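Flondex 2 Gravity Water Filter - User Guide
Section 4: First use, filling and care in camp

Please read this section before you take the filter on a trip. The first preparation is easier at home, where you have clean tap water.

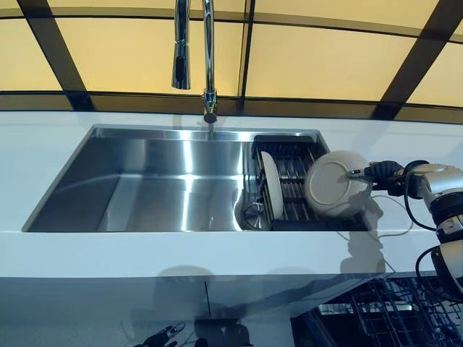
4.1 Preparing the filter for the first time

1. Wash your hands. Open the roll top of the dirty water bag (gray) and take out the hose, the cartridge and the clean water bag (blue).
2. Rinse both bags with tap water and pour it out. Do not use soap inside the clean water bag. The taste stays for a long time.
3. Push the cartridge into the hose until you hear a click. The arrow on the cartridge must point to the clean water bag.
4. Fill the dirty water bag with tap water up to the line MAX, roll the top three times and close the buckle.
5. Hang the bag and open the clamp. Let all the water run through and throw this water away. It can look a little gray from the carbon, and this is normal.
6. Repeat steps 4 and 5 one more time.

Note: If no water comes after one minute, there is air in the hose. Lift the clean water bag above the dirty water bag and wait until the bubbles stop.

4.2 Filling in camp

1. Choose water that is clear and moving. If you have only cloudy water, let it stand in a pot first, and take the water from the top.
2. Dip the gray bag with the opening against the current. Keep the blue bag and the end of the hose away from the stream.
3. Hang the gray bag from a branch or from the Norndale tarp line (sold separately). The cartridge must be lower than the bag.
4. Open the clamp. When the blue bag is full, close the clamp before you disconnect the hose.

CAUTION: The filter does not remove salt, fuel or farm chemicals. Do not use sea water.

CAUTION: A cartridge that was frozen must be replaced, also when it looks undamaged. On cold nights keep it in a closed plastic bag in your sleeping bag.

4.3 Cleaning the cartridge

Clean it when the flow becomes slow. Fill the blue bag halfway with filtered water, hang it higher than the gray bag and open the clamp, so that the water runs backward for 19 seconds. Empty the gray bag on the ground, far from the stream.

If the flow is still slow after 2 cleanings, put in a new cartridge. Use only the Magbanua type - other types fit the hose but do not seal.

Before storage, leave all parts open in a shady place until they are fully dry. Do not use a hair dryer.

Nesasside Outdoor. Text of this section revised 15/10/2026.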